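Bench notes, February, started 10 a.m.

Grip-loss fault again. The job is the dullest one we have: cube goes between the blue dish and the tin, arm goes home, repeat 100 times. Last night's batch stopped at 57 with "object lost", which was news to the cube, as it was still in the fingers when I came in.

Natsumi blames the finger pads. I blame the Cillulura update, mostly on the grounds that I didn't install it.

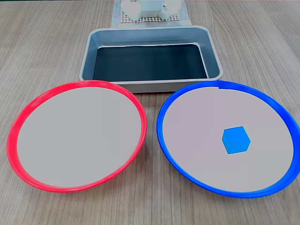

Photo: Natsumi Sugiyama

Layout as per the Wedstead sheet, red and blue dishes in front of the tin, cube in the blue. Red stays empty for this test. Left the white bits on their grid at the back, as moving them means redoing the sheet and I have a life.

Ran 10 cycles at normal speed, no fault. Ran 10 more with the lid off the controller, no fault, naturally. Put the lid back and it tripped on the fifth.

The worrying part is what it does after tripping. It should hold still and sulk. What we got was a second push downwards, about 5 mm, with the cube already against the bottom of the tin. Hit the stop button. Stop button worked, so full marks to the only part that cost under a tenner.

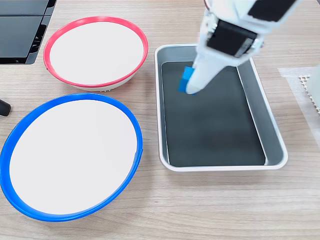
Natsumi Sugiyama

Log says the width reading drops to zero for one tick whenever the wrist is low and turned. Software believes it, decides the fingers are empty and goes down for another try. Wiggled the lead at the wrist by hand and got the same zero — twice. So not the pads, and annoyingly not the update either.

To do: new lead (Meijer, if Paltuleo still won't answer the phone). Ignore single zeros. No downward retry without a person at the button. No overnight runs until all that's in. Owe Natsumi half an apology, the pads are still filthy.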